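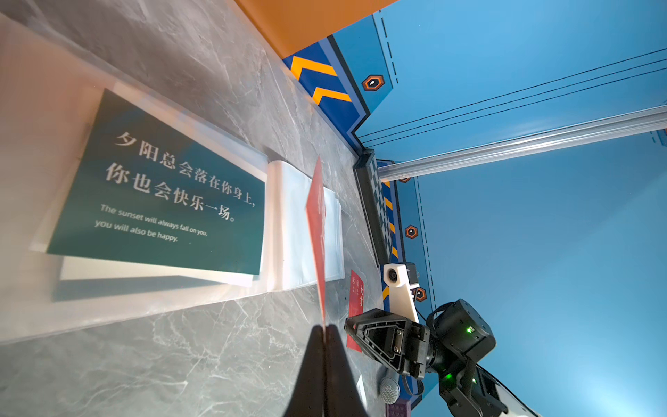 Fig. 1. Counter sign, "The sunset will always fall on you", with a red card.

Who Reads the Sign? Wording on Shop Counters in Plarndale
Vasilis Ristić and Thabiso Cele, October 2021

Our question was whether a kind message at the till does anything for the customer. We had hoped to study coffee, but another group got in first.

We left surveys at two businesses, the Malik bakery and a paint shop called Bitum, and got back 553 forms. Of these, 18 were blank and one was a shopping list. Malik had a cheerful sign about mornings. Bitum's sign said NO REFUNDS ON TINTED PAINT, in capitals, and was the control. 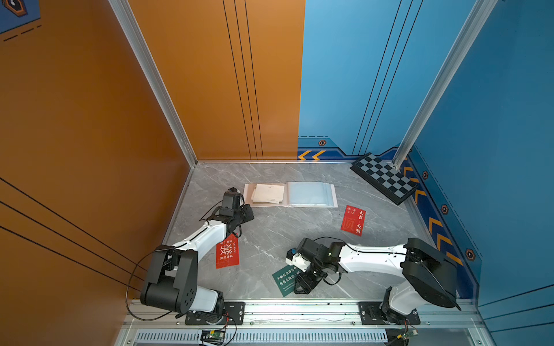
Customers at Bitum remembered their sign far better. More than 7 in ten could repeat it word for word, some with feeling. At Malik, most people recalled "something nice" and a few recalled a sign about parking, a subject the bakery has never raised.

Colour mattered less than we predicted in June. Swapping the bakery's sign from green to yellow changed nothing, apart from the owner's opinion of us.
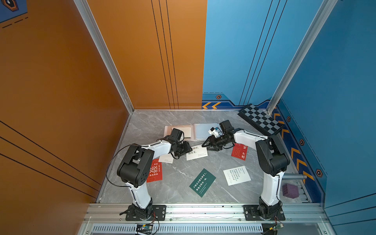 Fig. 3. White card, marble-patterned surface, orange and blue walls.

Next time we would ask fewer questions and bring our own pens. Bitum still has ours.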